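Section 3. Planning the Purchase

3.1 Before you request a quote

Complete this section before contacting Torlow or a reseller. The quote form for the Plarnanow tabletop cell asks for figures that are slow to correct once an order is open.

1. List every item the cell is expected to handle in its first year. Soft goods and rigid goods go on separate lines.
2. For each item, enter the longest side, the weight when full and the type of closure (zipper, flap, drawstring, none).
3. Mark any item with a loose strap or handle. These items need the wide finger set, which is priced separately.
4. Measure the table. The cell needs a clear working surface 55 inches wide.
5. Send the list to your site planner for review. At the Porkdale site this is Hamish Paterson.

Note: Do not enter catalog dimensions for bags. A padded bag changes size with its contents, and the catalog figure is usually taken empty.

3.2 Choosing test items

Torlow bases the finger quote on test items you supply. Pick items from your own stock. An insulated lunch bag with a zipper and a webbing handle is a good middle case: boxy enough to hold its shape, soft enough to give under the fingers. Add one item that is harder than this and one that is easier.

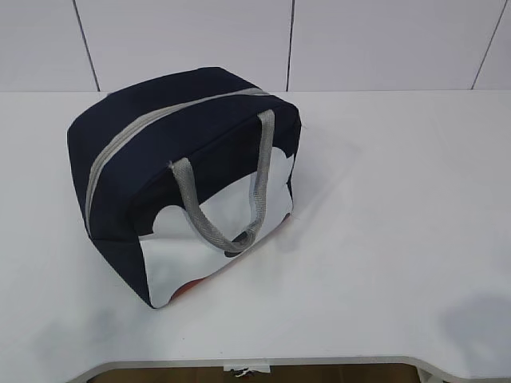 Supply two of each test item. One stays with you for acceptance testing, and the other goes to Torlow with the signed form. Items sent to Torlow are not returned unless the form says so.

Caution: Items with printed panels may be read differently by the camera depending on which side faces up. If your stock comes in several prints, list each print on its own line. Adding prints after the order is placed counts as a change and is billed as one.

3.3 Surface and background

White tables and white tiled walls are acceptable. A satin finish can throw uneven reflections, so budget for a diffuser if the overhead lights cannot be moved. Dark items on a white surface need no extra lighting in most cases. White or pale items do – allow for the side lamp, part 373.

3.4 Budget lines

Enter the following as separate lines:

1. Cell, base configuration
2. Finger set, standard or wide
3. Fixed camera and mount
4. Side lamp or diffuser, if required by 3.3
5. Spare finger pads, one year
6. Installation and operator training

Spare pads are the line most often left out. At Porkdale, pad use came to roughly 284 in the first year, most of it on zippers and coarse webbing. Sites that handle only cartons can plan for far fewer.

Note: Bagheri mounts fit the fixed camera but are not covered by the cell warranty. Enter them under site costs.

3.5 Timing

Orders for the spring installation period close at the end of February. The table must be in its final position before the installer arrives – a table moved later has to be calibrated again at the site's expense.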